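Home Plans Coverage Support My Tickets

Ticket 1000: Tiltura SIM dropping to 3G after roaming switch

Hi there, and thanks so much for your patience with us on this one. I've had a good look through your account, and your Tadar plan is fine and paid up. The trouble began when we moved regional customers from Nouri's masts over to Skanari's in January, and your SIM is still asking for the old network first. 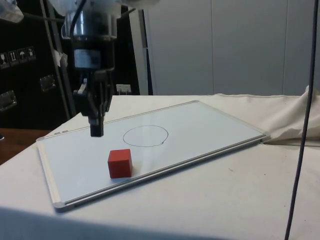
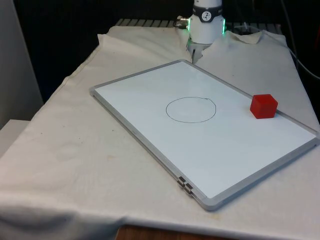 So, if you don't mind, please turn on flight mode, wait 60 seconds, then choose Skanari by hand under network selection. Profile 101 should change to 202 in the SIM menu (it can be a bit slow, so have a cuppa!). If it still says 101, reply to this ticket and I'll post you a new SIM at no charge.

Status: waiting on customer

Recent tickets
Voicemail greeting won't save
Porting a number from Nouri
Data add-on charged twice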